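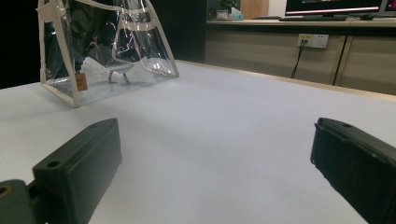

Thắng Kim replied at 7:40 p.m.: Same thing happened with my Rindside tote! The vinyl went cloudy along the bottom, right where the birdies sit, and I thought it was ruined. It wasn't. What are you cleaning it with?

Ticket 611
Product: Rindside clear tote, cream binding
Problem: haze on the inside, binding going gray at the corners
Status: solved

Customer, 7:52 p.m.
Thanks for the quick answer! Kitchen spray, the lemon kind, and a paper towel. I love this bag, I take it to the Annan gym all winter and I can see if I've packed shuttlecocks before I leave the house (I used to forget them constantly). But the haze comes back a day after I wipe it.

Thắng Kim, 8:05 p.m.
That'll be the spray leaving a film. Try this:
1. Take everything out and shake the feather bits into the trash.
2. One drop of dish soap in a bowl of lukewarm water. One drop, really.
3. Soft cloth, inside first, then outside. No paper towels, they scratch.
4. Wipe again with plain water.
5. Stand it open overnight, away from the heater.
For the binding, an old toothbrush and the same soapy water. Go along the seam and keep off the vinyl.

Customer, 8:11 p.m.
Can I put the shuttles back in right away?

Thắng Kim, 8:14 p.m.
Wait until the base is bone dry. Damp feathers go floppy and then they wobble all over the court. Mine ride in a tube now, on top of my spare shirt.

Customer, next morning
Wow, what a difference! The sides are clear again, I can read the label on my grip tape through them. Two corners are still a little gray. Second round with the toothbrush?

Support desk, Prinik
Yes, a second round is fine, and so is a third. If the stitching starts to lift, stop there and send us a photo of the seam under this same ticket number. We keep cream binding for repairs at the Lestwood counter.

Customer, 6:30 p.m.
Second round did it. One corner has a tiny mark left and I can live with that. Off to play! You can close this one.

Ticket closed. See also ticket 159, sticky vinyl after summer storage.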